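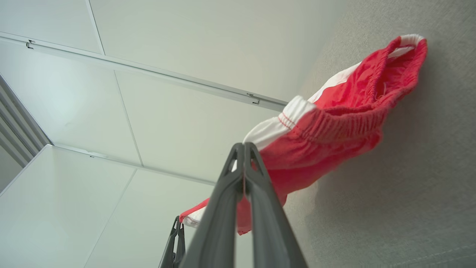
Cameron Henare对主色登记法持保留意见,认为拼色衣物一旦只记一个颜色,买方按色检索时得到的结果与实物之间必然出现落差,而这种落差在退货记录里又常被归入“尺码或其他”,分析者事后无从还原。Henare的意见是在问卷的开放栏里写下的,表述比多数受访者完整,本节的讨论即从该意见所涉及的登记规则展开。

图5 红白两色针织短裤,以珊瑚红为主,表面略带绒感

5.2 拼色针织衣物的颜色登记

前一节讨论了单色衣物的登记。单色衣物的分歧集中在相邻色名的边界上,例如藏青与黑、米白与浅灰,登记人之间的差异可以用色名的远近来描述。拼色衣物的情形有所不同,分歧首先出现在“登记几个颜色”这一步,其次才是“用哪个色名”。两步的误差性质不同,若合并统计,前者会被后者掩盖。本节将两步分开处理。

5.2.1 材料来源

调查对象为Belton地区参与旧衣流转的家庭,共80户,每户在整理换季衣物时自行填写登记单,随后衣物送至Talukder分拣点,由分拣员在不看家庭登记单的条件下重新登记。两份登记单按袋号配对。配对失败的衣物主要是袋号脱落或一袋混装,不进入本节分析,但保留在重量统计中。

登记单沿用Trurker的旧版格式,颜色栏为一行空白,不设选项。Trurker后来的新版格式把颜色栏改成下拉选单,选单之外另设备注。本研究没有采用新版,考虑在于选单会预先决定登记人能够区分的色名,而登记人自发使用哪些色名正是需要观察的内容。代价是录入阶段工作量增加,手写字迹难以辨认的条目也需要单独标记。

品类方面,本节只取针织下装和针织上衣。机织衬衫中的格纹、条纹另有一套惯用名称,登记人往往写纹样而不写颜色(“格子”“细条”),与拼色的处理方式不具可比性。牛仔类衣物的颜色栏多填“蓝”或空白,变异过小,同样排除。

5.2.2 编码规则

颜色栏的文字先切分为色名单位。“红白”切为“红”“白”,“深蓝底白字”切为“深蓝”“白”,“花的”不切分,记为概括性描述。修饰成分与色名一并保留,“偏橘的红”在第一轮编码中单独成类,第二轮再并入“红”。两轮结果均予保存,便于其他研究者采用不同的合并尺度。

色名归并参照Gekov分级表。该表把常用色名分为5级,级别越高,色名越依赖登记人的个人经验。“红”“白”“黑”属于最低一级,“珊瑚红”“砖红”“酒红”居中,“番茄色”“旧玫瑰色”之类的比喻性名称列在较高级别。表中没有规定拼色的处理办法,只在附注中建议“以面积最大者为准”。这一建议看似明确,执行时需要登记人估计面积,而衣物在登记时很少平铺。折叠、悬挂或被提起时,可见部分的颜色比例与平铺时可以相差很远。

有鉴于此,编码时没有用面积对登记结果作事后校正。若家庭登记为“红”、分拣员登记为“红白”,两者记为“数目不一致、首色一致”;若一方为“红白”、另一方为“白红”,记为“数目一致、首色不一致”。首色指颜色栏中书写位置最靠前的色名。中文书写中“红白”“黑白”“蓝白”已近于固定搭配,次序未必反映登记人对主次的判断,首色一项的解释需要格外谨慎。

编码由两名编码员独立完成,意见不同的条目经讨论确定。讨论后仍无法统一的条目保留双重编码,不强行归并。此类条目以“撞色”“杂色”为主,登记人的意思是颜色对比强烈,或是颜色过多难以列举,单凭文字无法判断。

5.2.3 数目上的分歧

家庭登记单倾向于写一个颜色,分拣员倾向于写多个。这一差别在上衣和下装中方向相同,在下装中更为明显。可能的原因涉及登记目的。家庭填写登记单时衣物就在手边,颜色栏的作用是把一件与另一件区分开,同袋之中只要没有第二条红色短裤,“红短裤”便已足够。分拣员面对的是来自不同家庭的衣物,同一颜色同一品类反复出现,单一色名失去区分作用,第二个颜色随之被写入。

这一解释可以从袋内构成得到部分支持。同一袋中若有颜色相近的同类衣物,家庭登记单上出现两个色名的情形随之增多,有的还会补写局部特征,如“红短裤(白边)”“红短裤(没有白边)”。袋内没有相近衣物时,这类补写很少出现。换言之,登记人对第二颜色并非没有察觉,写与不写取决于当时的比较对象。图5所示的一类衣物,红色占主要部分,白色同样可辨,在家庭登记单上多写作“红”,在分拣登记单上多写作“红白”。

白色在各色名中的地位较为特殊。作为第二颜色时,白色被省略的倾向强于其他颜色。黑与红相拼,两方登记单大多都写出黑;白与红相拼,家庭一方往往略去白。Lurdes Figueiredo在访谈中把白色称作“衣服上没有染的那部分”,其余受访者虽未使用同样的说法,填写习惯与之相近。由此产生的后果是,按“白”检索时,以白为次色的衣物大量缺失,而按“黑”检索时缺失较少。两种颜色的检索结果因此不宜直接比较。

5.2.4 色名上的分歧

数目一致的条目中,色名分歧主要集中在红色系与绿色系。红色系的分歧多发生在偏橘与偏粉两个方向。登记人若认为单写“红”不够准确,可能写“橘红”,也可能写“西瓜红”或“珊瑚色”,三者在Gekov分级表中归属不同级别,合并后又都归入“红”。较粗的合并尺度下,分歧几乎消失;较细的尺度下,同一件衣物可以得到两个互不相属的色名。哪一种尺度合适,要看登记数据的用途。用于库存盘点,粗尺度已经够用;用于买方检索,则应保留原始色名,并在检索端建立近义关系。

织物表面对色名的影响未能在本研究中单独检验。起绒、毛圈等表面对光的反射与平滑针织面不同,同一染料在两种表面上看起来深浅不一,登记人会据此选用“浅”“暗”“灰调”等修饰语。登记单没有表面结构一栏,分拣员的备注中偶有“毛巾布”“起球”等字样,数量不足以分组。后续研究若能在颜色栏之前增设表面一栏,这一问题便可处理。

照明条件是另一个未受控制的因素。家庭填写多在晚间进行,光源各异;Talukder分拣点的登记台靠近窗户,白天以自然光为主,星期六的加班时段延续到傍晚,后半段改用顶灯。登记单上没有填写时间,无法把色名分歧与光源对应起来。仅就分拣员的口头反映而言,顶灯下的藏青与黑最难分辨,红色系的困难则在于橘与粉的取舍。这类反映未经测量,列于此处供设计后续实验时参考。

5.2.5 对登记规则的含义

回到主色登记法。该方法要求每件衣物只登记一个颜色,优点在于录入快、字段整齐,Trurker旧版的汇总报表即按此设计。Henare所指出的落差在本次材料中确有对应的现象,但材料本身不含买方行为,落差是否导致退货无法由此推断。能够确认的只有登记环节的信息损失,且损失并不均匀,以白为次色的衣物损失最多。

一种折中办法是保留单一主色字段,另设可空的次色字段,并规定白色与其他颜色同等对待。该办法对家庭登记人的负担增加有限,汇总报表仍可沿用。困难在于可空字段的空白有两种含义,一是衣物确为单色,二是登记人略去未填。若不加区分,次色字段的统计仍会低估拼色衣物的比例。可以考虑在字段旁设“单色”勾选框,空白且未勾选者视为缺失。勾选框本身也会漏勾,其漏填率需要在试用阶段另行测定。

另一种办法是取消主次之分,只要求列出可见颜色。面积估计的问题随之消失,固定搭配造成的书写次序问题也不再影响分析。与此同时,以小面积装饰、印字或线迹出现的颜色会大量进入登记,检索“白”时将得到许多仅有白色缝线的衣物。是否设定下限、下限如何表述,各分拣点的做法不一。有的以“一臂之外仍能看清”为准,有的规定印字不计。前者依赖登记人的视力与光线,后者会漏掉大幅印花。

上述两种办法均未在本次调查中试行。下一节转入尺码栏,该栏同样为自由填写,缺失情况较颜色栏严重,分析时所用的配对样本与本节相同。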